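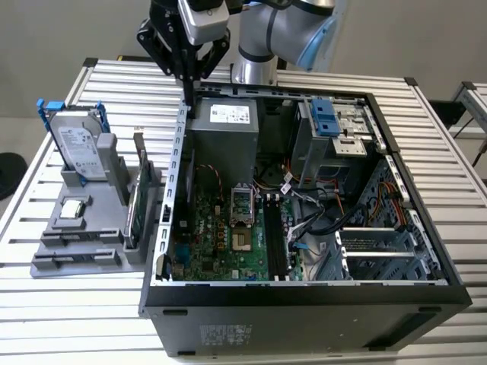
The old tower on its side, panel off, both memory slots empty.

My aunt Izzati left me her computer, and by computer I mean a black tower that weighed as much as a calf and hadn't been switched on since she moved out of Stuklow. My cousins got the piano and the good rug. I got the tower, plus a shoebox with a processor in it, two sticks of memory in sandwich bags, and a note that said "You'll know what to do, love." I did not know what to do!

She signed everything with her whole name, even birthday cards. Izzati Entili, in green ink, with a loop on the last i like a kite getting away from her.

So I laid the thing down, took off the side, and just looked at it for a while. I'd never seen the inside of one before (I sell carpet). There's a little town in there. The power supply sits up at the top like a town hall, the green board is all the streets, and right in the middle was the empty socket with its lever standing open, like somebody had gone out and left the gate.

I called the repair counter at Fluven and a very patient man walked me through it. Processor first. Don't force it, he said, if you're forcing it you're wrong. I told him that was also my aunt's advice about marriage, and he laughed long enough that I figured he was having a slow afternoon.

The memory was the part I dreaded. On the back of the note she'd written 1,705 and underlined it twice. I thought it was a price. Then I thought it was a house number, and I went through her whole address book looking for it, all the way from Dirkard to Setiawan, and got nothing except a recipe for fish soup tucked in at the S's.
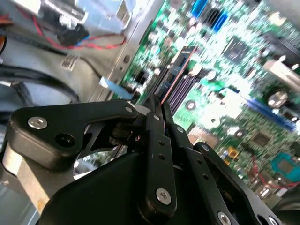 Memory going in, a bit crooked on the way down.

It took me 38 minutes to get two sticks seated, and I'm counting the seven I spent in the kitchen eating crackers and not looking at it. When the second one clicked I yelled so loud the dog left the room.

Then I plugged it in and the fan coughed and caught, and up came a gray screen asking for a password. Well. I typed it with one finger. 1705, no comma.

She had one folder on there, named "soup and other matters." I opened it around suppertime and the first thing in it was a letter, and the letter started, "Took you long enough, did you try the address book?" I pulled my chair in closer and went to find my glasses.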